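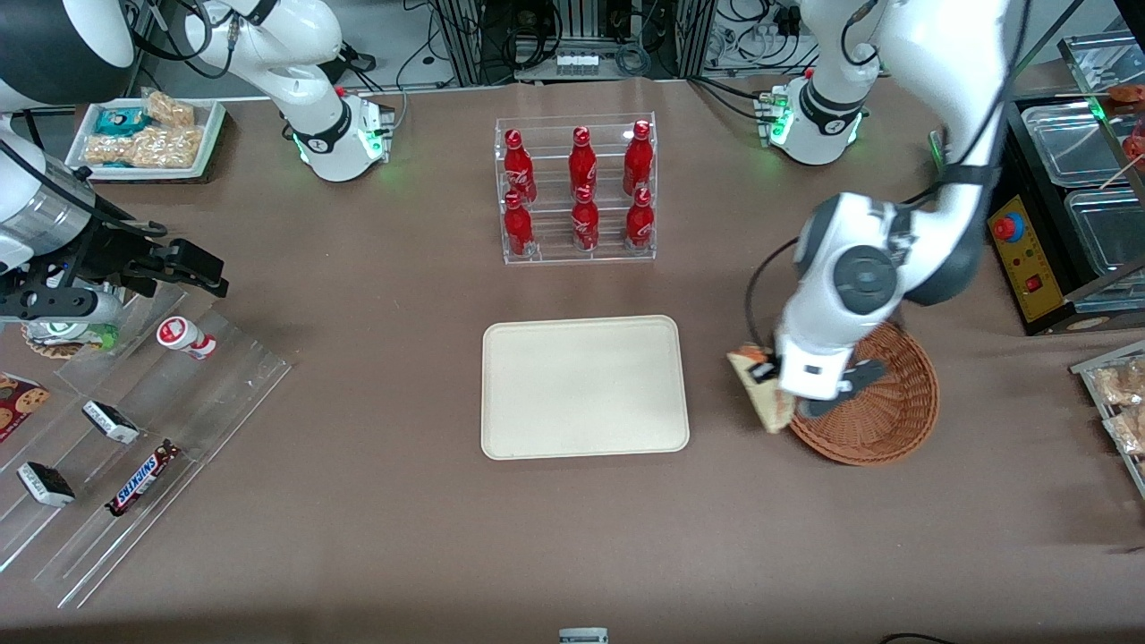

A reader of the first release wrote to us that comparing two grippers on a single kind of package tells you very little, and we took that to heart – so the second Flokari release uses crinkly snack bags, wrapped bars and bottles alike.

Flokari Snack Table, data card

Contents: 1,000 attempts, of which 917 are kept. The rest had gaps in the joint log.
Grippers: Cassim and Sorkaser, two fingers each
Rate: 10 readings a second
Recorded: Savstead, in August

Please start with the bags, if you can spare the time. They fold in ways we're still learning to label, and we'd dearly love to hear how your own fingers manage!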